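Notes for the talk on keeping a household recipe box, Ekeck Public Library, 2022-09-28

Start slowly. Let people find their chairs and get their coffee. Thank Radoslava Vaněk for the room, and for the poppy seed rolls (she baked them from her aunt's card, so mention that again when we get to the part on ovens).

Opening story. My grandmother, Bohumila Sokol, left us 616 recipe cards in a bread tin, and I would say half of them have no title. One of them says only "as for Easter, but with less butter." Wait for the laugh, and then read the card out loud anyway, all the way through, because I love how she writes and I think they will too.

Sorting. My first try was by course, soups and then meats and so on, and I gave up after 20 cards. So much of what she made was supper one night and breakfast the next morning! What worked for us in the end was sorting by who the recipe came from. My sister Oľga Sokol knew the handwriting far better than I did, and we spent most of July at her kitchen table with the cards in little piles and the window open. Ask the room whose handwriting they would know anywhere. Give them time with this one, people like to answer it.

Next slides. Have a sip of water while they go by. 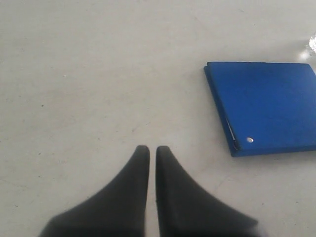
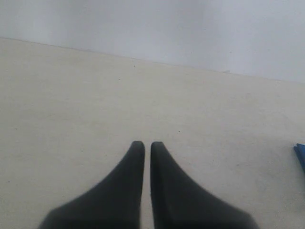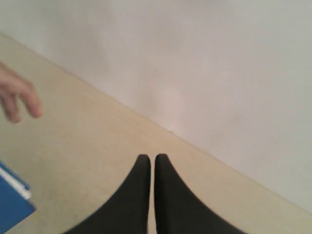

Slides 5 to 7: two black gripper fingers over a pale surface.

Copying the cards. Type exactly what is written first, spelling mistakes and all, and put your own notes underneath in a different color. Ottar Halvorsen fixed his mother's spelling as he went along and was sorry for it later, and he has said I may tell you so. Stains are worth writing down too. A card with a big butter stain was probably a card that got used.

Measurements. "A coffee cup" in our family was a particular cup, white with a chipped handle, and Oľga still has it. We filled it with water and poured it into a measuring cup, and it came to 5 ounces. Do this while the cup is still in somebody's cupboard. For ovens, "a good oven" gave us trouble for weeks, and I would still call our number a guess. Point to the rolls.

Sharing. We made 8 copies with a plain spiral binding, and Jacobus Hendricks, my cousin's husband, wrote the page numbers in by hand after I left them out. Pass my copy around now, and ask for it back at the end, please, it is the last one.

Questions. Somebody will want to know about the Easter card. We have tried it twice and we are still arguing over the butter.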